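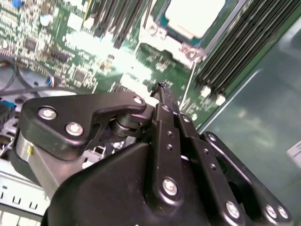
Ticket 572, opened September 2020. Reported by Cillian Phelan, Ondville office. Visitors to the Brimcombe Pass page found that the route map loaded but the flyover video stopped at the second bend on the western climb. The map and video files are held on our own server in Ondville, an open machine with a green motherboard, and its logs listed no faults for the period. The page was therefore examined first.

Finding: The video was linked to an earlier route file with 17 waypoints. The current Melow file has 19 – the two additional points cover the descent to the Pavlović hut.

Action: Alois Mayrhofer replaced the route file and exported the flyover again in HD. Playback was tested from the trailhead to the hut without interruption.

Outstanding: The elevation labels on the eastern side remain in feet only. Metric labels are scheduled for December.

Status: Closed for video. Labels moved to a separate ticket, assigned to A. Mayrhofer.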